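담요 개기 데이터, 드디어 500개 채우는 중

12월부터 질질 끌던 Solberg 프로젝트 얘기를 좀 해볼게요. (Solberg는 제가 혼자 붙인 이름이에요. 별 뜻은 없고요.) 집안일 동작을 모아서 모방 학습 모델에 먹이는 작업인데, 요즘은 천 종류에 매달려 있습니다. 컵 옮기기 같은 건 금방 모였거든요. 근데 천은 진짜 다른 세계더라고요!

목표는 담요 하나로 에피소드 500개. 지금까지 쓸 만한 게 56개예요. 네, 한참 남았죠 ㅋㅋ 버린 것까지 치면 훨씬 많이 찍었는데, 돌려 보면 손가락이 담요를 제대로 못 물고 미끄러진 게 수두룩해요. 처음엔 그런 것도 다 넣고 학습을 돌렸다가 모델이 허공만 열심히 집길래 싹 걷어냈습니다.

제일 애먹는 건 모서리 잡는 순서예요. 양손 그리퍼로 하니까 왼손이 먼저 갈 때도 있고 오른손이 먼저 갈 때도 있는데, 이게 섞이면 모델이 중간에서 우왕좌왕해요. 그래서 3일 전부터는 무조건 왼손 먼저, 접는 방향도 하나로 고정했어요. 답답하긴 한데 학습 곡선은 확실히 얌전해졌습니다.

그리고 시작 자세! 손가락을 활짝 벌린 상태에서 2초 멈췄다가 들어가는 걸로 통일했어요. 이걸 안 하면 나중에 구간 자를 때 눈이 빠집니다. 저는 라벨링을 Estura라는 제 스크립트로 하는데 (파이썬 파일 하나짜리라 자랑할 건 못 돼요) 멈춘 구간이 있으면 알아서 끊어 줘서 손이 훨씬 덜 가요.

장소도 자꾸 바꾸려고 해요. 책상 위에서만 찍은 모델은 침대로 데려가면 바보가 되더라고요. 바닥이 푹신해서 그런지 누르는 깊이부터 틀려요. 무늬 있는 이불 위도 넣고, 창가 쪽 빛이 센 낮 시간도 일부러 넣고 있어요. 밤 버전은 아직 손도 못 댔네요.

다음 글에서는 수건으로 넘어갔을 때 지금 모델이 얼마나 버티는지 써볼게요. 혹시 천 다루는 데이터 모아 보신 분, 에피소드 길이 어느 정도로 끊으시는지 댓글로 좀 알려주세요. 저는 아직도 갈팡질팡이에요. 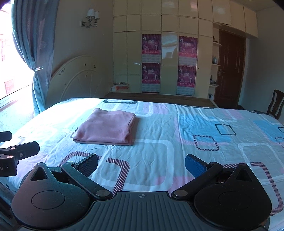

침대 위 분홍 담요, 손가락 활짝 벌린 상태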